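Grukis two-seater sofa, light grey: three stars, and one of them is for the delivery slot

I bought the Grukis because the old sofa had begun to eat remote controls, and because Collow had it down from 900 to 491 with the legs thrown in. I had assumed legs were thrown in with most sofas. You live and learn.

It came in two boxes and went together with an Allen key and 34 bolts, four of which went in the wrong way round and have stayed there. The instructions say one person can manage it. One person can, provided that person doesn't mind wearing the backrest like a rucksack while groping for the bolt holes.

As somewhere to sit, it's fine. The seat is on the firm side and a bit shallow, so anyone over average height perches as if waiting for a dentist. It is rated for up to 900 sittings a year, whatever that means, and I haven't felt the need to argue.

Where it shines is laundry.
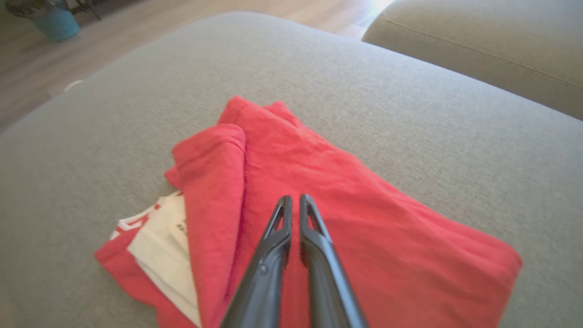 Collow, 2025-05-28

A red T-shirt, folded to my usual standard, on top of something cream with red trim. The creases are mine and I don't hold them against the upholstery. The seat cushion is flat and firm enough to fold on, a job the old sofa made impossible, and light grey shows up a stray sock at once. Most evenings there's a pile on the left side and me on the right, and we get along.

Now the grumbles. Light grey also shows up tea. The covers come off for washing but go back on only after a struggle, and the zip on mine has sulked since February. I tried the Geltum before buying this one and it was softer - also uglier, and too wide for my stairs.

Would I buy it again? At 491, yes. At 900 I'd carry on folding things on the bed.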